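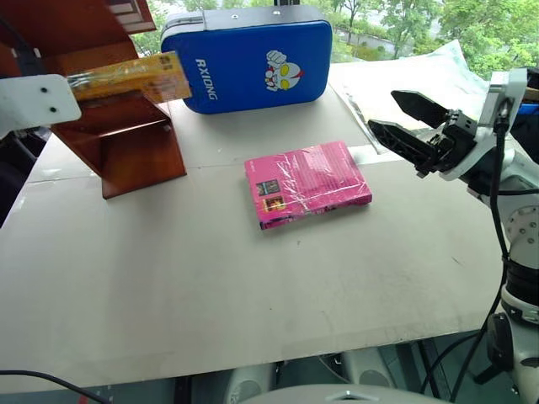
How a robot learns to put things away

A robot does not know what a book is. It has to learn how to pick one up, and one way to teach it is called learning from demonstration. In this method, a person moves the robot's arms through a job while a computer records every movement, along with what the camera sees. One recording is called a demonstration.

At the Irnthorpe lab, Satish Bhatt's team wanted to know how many demonstrations a robot needs. The robot is called Inix. It has 2 arms, and its job was to pick up an item from a table and set it on a stand.

Shiny plastic wrap makes this harder. It reflects light in white streaks, and the streaks shift when the light changes. A flat item is also difficult, as there is very little edge for the fingers to hold.

The team trained Inix twice. The first time, it studied 5 demonstrations for each item. The second time, it studied 48. After each training, Inix tried the job by itself, with items in places it had not practiced.

With 5 demonstrations, Inix finished the job in almost 2 out of every 10 tries. With 48, it finished 79 percent of its tries. Most of the misses were with flat items.

A test like this has limits. It used one table and one robot. The team plans to repeat it in August with a different robot, Ayaaba.

Word to know
Gripper: the part at the end of a robot arm that holds things.

12 shares | 2 comments

This site uses cookies. Accept | Settings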